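3.2 Lunch habits at the four sites

The diary entries turned out to be far richer than we had hoped. Across the four sites – Kuvent, Skanard, McIntyre and Sirkeo – office workers returned 1,122 usable lunch entries, and 259 of them named a sandwich as the main item. Many people went well past what the form asked for. They wrote about the bread, who they sat with, and whether they had planned the meal the night before or grabbed it on the way in.

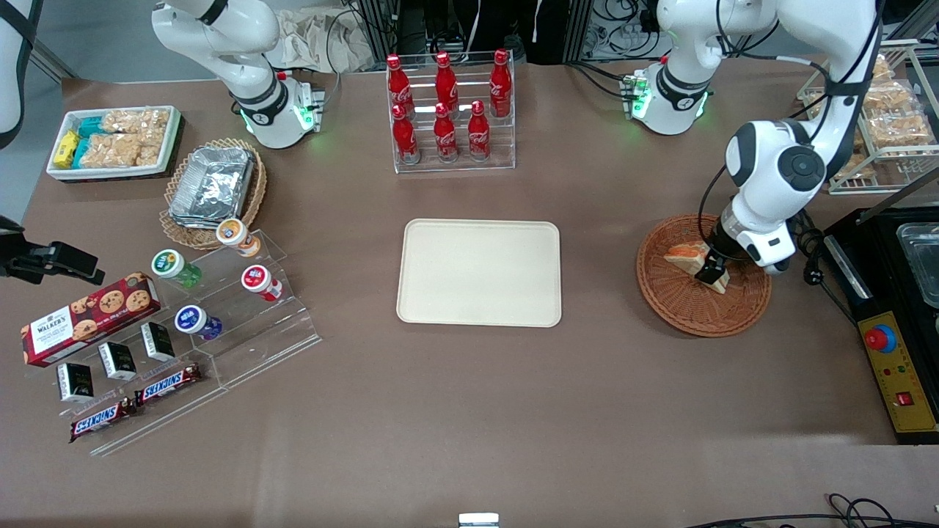
Planning mattered a great deal. Workers who decided on lunch before leaving home ate earlier, took longer over the meal and were more likely to share a table. At Skanard this pattern was especially strong, and we were delighted to see it hold up when we split the entries by job type. Kuvent was the odd one out: its workers planned just as often but mostly ate alone, which may reflect the staggered breaks there.

Figure 4. Sandwich and shallow round wicker basket on a brown tabletop.

The second surprise was how much people cared about the way food was set out. We had included a single open question on serving, expecting short replies, and got whole paragraphs instead! Shared baskets and trays came up again and again, often with real warmth. One McIntyre entry called the bread basket "the only meeting I look forward to." 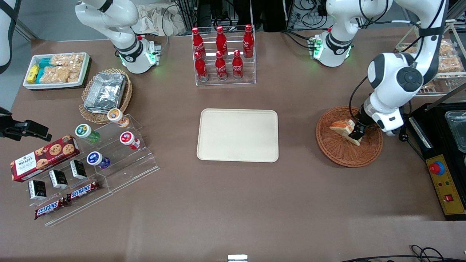 Portion size drew fewer comments than price, and price fewer than waiting time. A line longer than 10 minutes was enough to send many Sirkeo workers back to their desks with a snack, and 13 entries from that site describe skipping lunch altogether. We return to these entries in Section 4, where they are compared with the follow-up diaries collected in May – a smaller set, but one with much fuller notes on timing.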